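Chapter 4
Draining and Drying Racks

4.1 Scope of the chapter

Chapter 3 dealt with washing and rinsing. The present chapter covers the interval between the last rinse and the cupboard, during which dishes stand in a rack and lose their water by runoff and evaporation. It treats the rack as a small load-bearing structure and the surface under it as part of the same system.
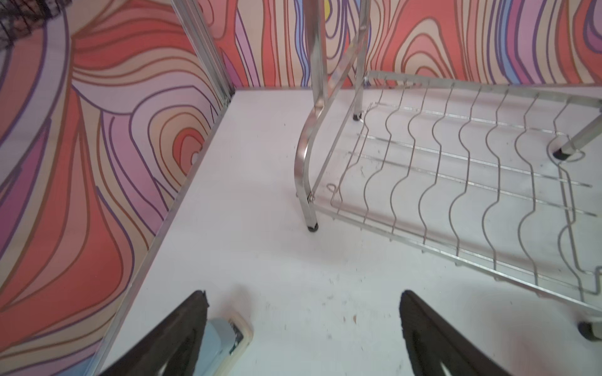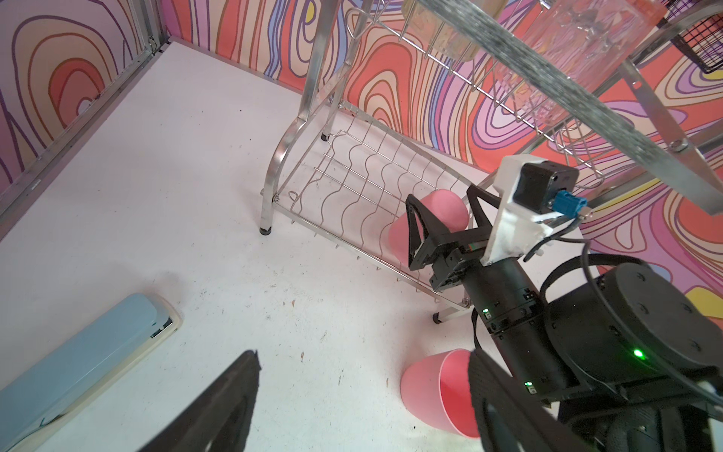
Figures 4.1 and 4.2. Metal dish rack on a white surface, patterned panels behind.

A countertop rack has three functional parts: the legs, the shelves and the fasteners. The legs carry the full load to the counter. A rack holding 19 dinner plates may stand on four feet with a combined contact area smaller than one saucer, so the pressure under each foot is high. Rubber feet spread this load, raise friction and keep metal off the counter. A missing foot should be replaced before the rack is used again.

Shelves are usually made of wire. Straight prongs hold plates on edge, while a flat grid of crossing wires takes bowls and cups. The spacing of the prongs sets the air gap between plates. In the Setstead drying trials, which are used throughout this book, plates spaced 38 mm apart dried in nearly half the time of plates set in adjacent slots.

Fasteners are the part most often neglected. Screws and bolts loosen under repeated loading, and the rack begins to sway. Salvador Serrano's maintenance schedule, reproduced in Appendix B, calls for all screws to be checked after every 100 loads.

4.2 The surface below

Water, crumbs and mineral residue collect under a rack, where a cloth seldom reaches. Light-colored counters show this residue early; dark ones conceal it. Lift the rack, wipe the surface, dry it, and wipe the underside of each foot before setting the rack down again.

4.3 Terms used in this chapter

Runoff: water that leaves a dish by gravity.
Film water: water that remains on the dish after runoff has stopped.
Air gap: the clear distance between the faces of two neighboring dishes.
Footprint: the area of counter enclosed by the outer edges of the feet.

Section 4.4 begins with the measurement of film water, following the weighing method of Natália Garcia.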